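Jasmina Krasniqi for Drollach Town Council: Your Questions

Why is Jasmina running?
She has sat on the Flostberg Road zoning board for two terms and wants a vote on the budget it works under.

Does she belong to a party?
No. The council race is nonpartisan.
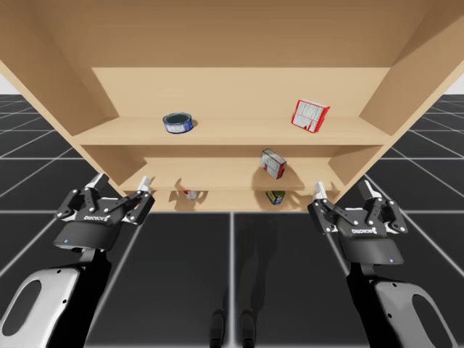 How many signatures did she need to get on the ballot?
The town requires 71. She turned in 173.

Where does she stand on the Antal Street bridge?
She supports repair over replacement and wants the bids made public.

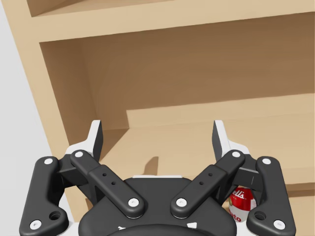 Is there a limit on donations?
Yes, $2,000 per person. We can't take cash or money from businesses.

Can I get a yard sign?
Stop by the Woller Building any Monday after 5 p.m. Limit 2 per household.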